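Haushaltsrobotik

Haushaltsrobotik bezeichnet das Teilgebiet der Servicerobotik, das Maschinen Tätigkeiten wie Einräumen, Wischen, Falten und das Zubereiten einfacher Speisen beibringen will. Marktreif ist davon bislang vor allem das Staubsaugen, sofern zuvor jemand die Kabel vom Boden aufhebt. Der baldige Durchbruch gehört seit Jahrzehnten zum festen Bestand der Disziplin.

Abgrenzung

Vom Industrieroboter unterscheidet sich der Haushaltsroboter weniger durch die Mechanik als durch die Umgebung. In der Werkhalle liegt das Bauteil dort, wo es gestern lag. In der Küche liegt es hinter dem Toaster. Die Robotikerin Florence Doucette prägte dafür den Begriff der »Schubladengrenze«: Fähigkeiten, die auf dem Labortisch gelingen, enden häufig an der ersten klemmenden Schublade. 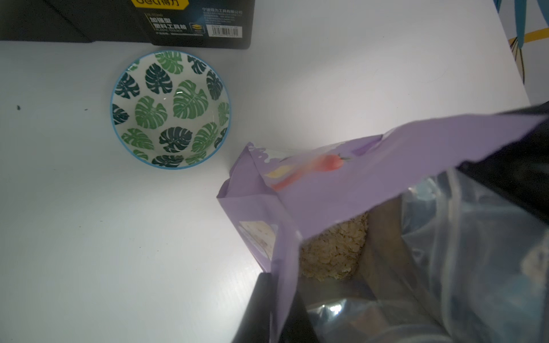 Schüttgut gilt in der Manipulationsforschung als undankbares Material. Ein Becher lässt sich greifen und abstellen, Getreideflocken dagegen haben eigene Ansichten. Erschwert wird die Aufgabe durch die Verpackung: Ein Standbeutel gibt unter den Greiferfingern nach, und sein Schwerpunkt wandert mit dem Inhalt. Wer Haferflocken aus einem offenen, schräg gehaltenen Beutel in eine Schale mit Monsterablättern befördern will, muss zudem mit der silbrigen, zerknitterten Innenfolie rechnen, deren Glanzlichter Tiefenkameras irritieren können. Ein Kind löst das Problem durch Schütteln, freilich mit Verlusten.

Leistungsstand

Der Versuchsaufbau Tadotano absolvierte im Februar 320 Schüttvorgänge, von denen 155 ohne Nacharbeit mit dem Handfeger endeten. Der Hersteller Pirnetti sprach von einem »ermutigenden Ergebnis«. Das Konkurrenzmodell Ren von Skitwood benötigt für eine Portion Frühstück 12 Minuten, Milch nicht inbegriffen.

Kritik

Eusebio Yupanqui bemängelt, dass Erfolgsquoten meist bei gleichbleibendem Licht und mit derselben Schale ermittelt werden. Seine Forderung nach Prüfungen in bewohnten Küchen fand breite Zustimmung und bisher wenige Gastgeber.

Siehe auch: Servicerobotik, Greifer, Saugroboter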